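Bruvow Twin Recording Cell
Manufacturer: Gelik
Category: Demonstration capture, bimanual

The Twin is a bench cell for recording two-handed manipulation examples. Two arms with parallel grippers stand on the front rails of an aluminium extrusion enclosure. An operator drives both arms through a leader pair, and each run is stored as one episode with joint positions, gripper opening and video.

Recording
Episodes are saved to the internal drive, which holds more than 2000 at default settings. Failed runs can be tagged or discarded from the foot switch. Export is by network share or in Ultora format.

Interior
Wall panels and floor mat are exchangeable. Changing the printed patterns between sessions gives a trained policy a wider range of backgrounds. The crossbar and side rails accept trays and racks on cable ties.

Paper handling set
Loose sheets and a flat board, for collecting, aligning and stacking tasks. Sheets should be scattered afresh before each episode. Overlaps are permitted.

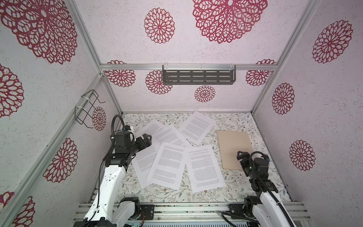
Paper task in the Twin cell, five printed sheets on the patterned mat, board at right.

Ordering
Cell, complete: 1575
Floor mats, pack of 10: 1580-M
Spare gripper fingers, 2 pairs: 1582-F
Supplied through Van Wijk. Next deliveries in August.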